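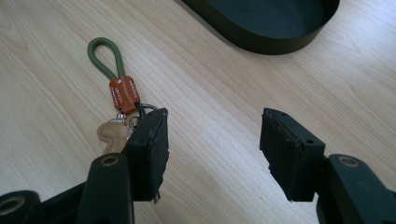

By H. Brinkmann

Staying at the Dallthorpe cottage: questions we're often asked

Hello, and thank you for thinking of spending your holiday with us. The same few questions come up in most of the emails we get, so I've gathered the answers on one page, but do write if yours is missing. I like hearing from people before they come.

What time can we arrive?
Any time after four in the afternoon. If you're travelling with small children or someone who tires easily, let us know the day before and we'll try to have things ready sooner. On the day you leave we ask for the cottage back by ten, though you're very welcome to leave the car in the yard and have a last walk by the river.

How do we get the keys?
They're in the little safe beside the back door, and we email the code two days before you come. There's one set for each booking. The front door sticks in damp weather, so pull it firmly towards you as you turn the key and it will give in.

Is there a deposit?
Yes, it's £75, and it goes back to your card within a week of your leaving. A broken mug or a lost teaspoon won't come out of it – please don't go hunting round Ploltthorpe for a match, as one very kind family did!

May we bring our dog?
Of course. One dog stays free, and a second is £9 for the whole visit. We only ask that they keep off the beds and are on a lead in the lane in February, when the sheep in the next field are close to lambing.

How far is it to the shops?
The village shop is a short stroll down the hill and does bread, milk, papers and a very good cheese scone if you get there early enough. For a proper food shop you'll want Ploltthorpe, which is nearly 9 miles by the top road. The 81 bus goes there too, but not on Sundays.

Does the heating cost extra?
No, it's all included, and so are the first two baskets of logs. The control is in the hall cupboard and I'd leave it set as you find it for the first evening, as old stone walls do take their time. The Stosto stove in the sitting room has its own sheet of instructions in the drawer underneath the bookcase.

Can we change our dates?
We'll always try. With 60 days' notice there's no charge at all, and after that it depends on whether someone else can take your week. Ring rather than email if it's urgent, and let it ring a good while, as I'm often out with the hens.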